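3.2 Grifföffnung und Handhabung heller Faltbehälter

Untersucht wurde, wie Personen leichte, kastenförmige Behälter beim Ein- und Ausräumen von Spielwaren greifen. Die Auswertung umfasst 1.213 Griffe, davon 700 im Freien auf befestigtem Untergrund. Als Griff galt jeder Kontakt zwischen Hand und Behälter bis zum Loslassen. Kontakte ohne Lageänderung blieben unberücksichtigt.

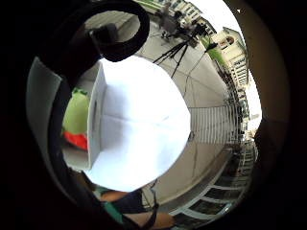
Foto: Nele Kramer
Abbildung 4: Weißer Kasten mit kleiner dunkler Öffnung in der linken Seitenfläche, daneben ein grünes Plüschtier. Am unteren Rand der Unterarm einer Person.

Die Lage der seitlichen Öffnung wurde relativ zur Behälterhöhe kodiert. Der Kasten in Abb. 4 fällt in die Klasse M (mittlere Höhe). Für diese Klasse liegen 256 Griffe vor. Querfalten in der Vorderfläche, wie sie ebenfalls in Abb. 4 schwach erkennbar sind, wurden als gesondertes Merkmal erfasst, die Faltentiefe dagegen nicht.

Weiche Objekte wurden getrennt von formstabilen kodiert. Bei Plüschtieren wurde zusätzlich vermerkt, ob sie neben, vor oder in dem Behälter lagen. Teilweise verdeckte Objekte gingen nur dann in die Auswertung ein, wenn beide Kodierer (Obradović, Mollah) sie unabhängig voneinander derselben Kategorie zuordneten. Abweichende Zuordnungen wurden verworfen. Die Klassengrenzen folgen dem in Branudden verwendeten Schema; die dort vorgesehene Klasse für Behälter mit Deckel entfällt.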